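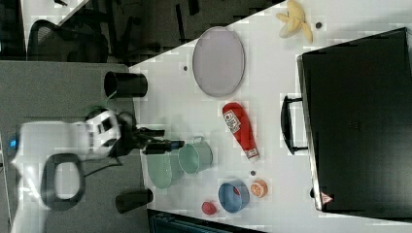

4.2 What the evidence-room audits can and cannot show

Figure 3. White robotic arm with a two-fingered gripper, reaching over a white table of household objects and toy food.

The three audits of the Gaete property room are often cited as proof that drug evidence was being taken by the officers assigned to guard it. We are less sure. The audits compared entries in the intake ledger with sealed bags on the shelves, and they found 227 bags that could not be matched to an entry or to a court order for destruction. That number has been repeated in two later reports and in most of the press coverage. It is a count of paperwork failures. Some of those failures may hide thefts, but the audits do not say how many, and they were never designed to.

Huenchumán reads the gap more strongly than we do. In her account, the missing bags cluster in the months when the night desk was held by a single officer, and she treats this as a pattern of opportunity. We went back to the ledger pages and had trouble repeating the result. Of the 3343 entries for the period, many carry a date but no shift, and her coding assigns these to the night desk whenever the handwriting matches an earlier night entry. Two of us tried the same exercise separately and disagreed often enough that we dropped it.

The Poneck files raise a different problem. There the loss was found by reweighing, and a drop in weight was taken as a sign that powder had been removed and the bag resealed. Sipos has argued that drying alone could explain the smaller differences, and her objection has not been answered. The Poneck lab did not record humidity, used two scales, and replaced one of them in July without noting which bags had been weighed on it before. A loss of 40 grams from a single bag is hard to blame on drying. A few grams spread over a whole shelf is another matter, and the original report adds the two kinds together.

We also looked at Foneo, the tracking software that Parerska bought after the Poneck report. Its supporters point out that unmatched bags fell in the first year. They did, but the same year brought a rule that any bag without an entry had to be logged as new on the day it was found. A bag logged that way can no longer be unmatched. Whether anything stopped leaving the building is a question the software's own records cannot settle, and we found no outside check.

None of this clears the officers named in the complaints. Four of the 60 witness statements describe bags being opened outside the room, and those statements agree on details that were not public at the time. They deserve more weight than the audits, and in the official findings they got less. The Gaete report gives them one paragraph and spends eleven pages on the ledger.

For the rest of this paper we therefore keep three groups apart: bags with no entry, bags with a weight loss, and bags mentioned in a sworn statement. Earlier studies merged the first two. Only nine bags fall in more than one group, too few to support the rates of theft reported by Huenchumán, and we do not offer a rate of our own.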